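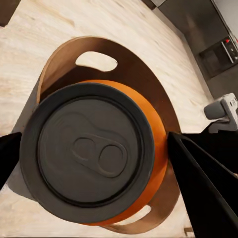 The pantry inventory had been in a paper notebook since we moved in, and by January it was useless. Cans went in at the front, older cans drifted to the back, and the notebook recorded neither. I replaced it with a spreadsheet and a simple rotation rule, and these are my notes on the result.

Each row is one can. The columns are item, shelf, date in, best-by date and date out. I tried grouping identical cans into one row with a quantity field, but a group cannot hold two best-by dates, so I went back to single rows. The first full entry came to 157 rows.
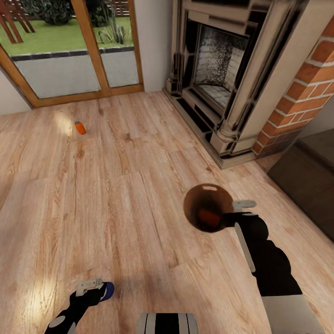
The shelves are the second half of the system. I use sloped Bakby racks, loaded from the rear and emptied from the front. Each rack is 377 mm deep, and the standard soup can rolls without help at the factory angle. Short tuna cans do not. They turn sideways and jam, so they go in a flat bin and get sorted by hand.

I described the layout on the Cindthorpe home storage forum and asked whether the date-in column was worth keeping.

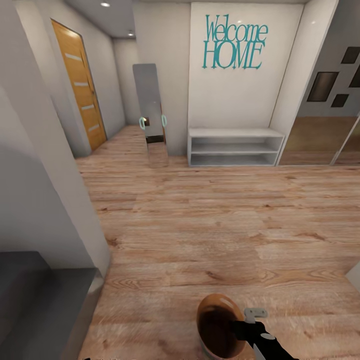 Drop it, Turunen replied, as the best-by date already sets the order and a second date only gives you something else to mistype. I kept it for one more month, never sorted by it once, and deleted it.

Labels were the remaining problem. Printed best-by dates are small and often on the base, where a loaded rack hides them. I now write month and year on the lid with an Orkex paint marker before shelving. Regular permanent marker rubbed off on the rack above.

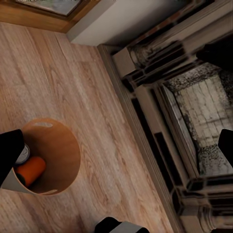
Light oak tones, plank floor.

Current settings: the sheet flags anything within 3 months of its date, and flagged cans move to the kitchen shelf. Next I want to add weight per shelf, starting with the bottom one.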